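Brirnside Residential Services
Laundry and Linen Room: Monthly Safety Checklist
Month: March
Location: Folding room, ground floor
Completed by: Ntombi Makhubela
Reviewed by: Raed Haddadin

Mark each item Pass, Fail or N/A. A comment is required for every Fail and may be added to any other item. Failed items must be entered in the repair log before the end of the shift.

Section A. Floors and exits

A1. Walkways clear, no carts parked in front of the exit door. Pass.
A2. Floor dry and free of lint, hangers and loose buttons. Fail.
Comment: Lint along the wall behind dryer 6. Swept during the inspection. Evening staff to add this strip to the daily sweep.
A3. Exit sign lit. Pass.

Section B. Dryers and irons

B1. Lint screens cleaned after each load and initialed on the sheet. Fail.
Comment: Two sets of initials missing for Monday. Settimio Caputo has spoken with the shift concerned.
B2. Power cords free of cuts, scorch marks and tape repairs. Pass.
B3. Irons unplugged and standing upright on their rests when not in use. Pass.
B4. Fire extinguisher, tag 972, in place with the gauge in the green. Pass.

Section C. Folding surfaces and garments

C1. Folding surface smooth, with no splinters, raised edges or sticky residue. Pass.
Comment: Surface wiped down and checked by hand along all edges.
C2. Pockets emptied before washing. Pass.
C3. Garments laid out singly, waist and legs straightened, before folding. Fail.
Comment: Pants are being put down with the waist bunched and the legs creased. Staff should smooth the waist first and then bring one leg over the other. Small items are easily missed in gathered fabric. 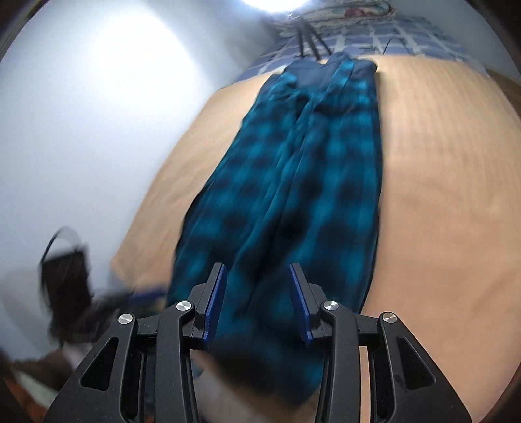

Item C3. Plaid pants on folding surface, creased below the waist.

C4. Resident name labels legible. Pass.
Comment: Replacement labels are kept in the top drawer. One box of 100 remains. Reorder through Gaetano Parisi.
C5. Damaged garments set aside for mending and not returned to shelves. N/A. None found.

Section D. Storage

D1. Detergent containers closed and labeled. Pass.
D2. Heavy items stored below shoulder height. Fail.
Comment: Blankets found on the top shelf. Move to the lower shelf within 7 days.
D3. Step stool stable, rubber feet intact. Pass.

Follow-up: A2, B1, C3 and D2 to be checked again at the next inspection.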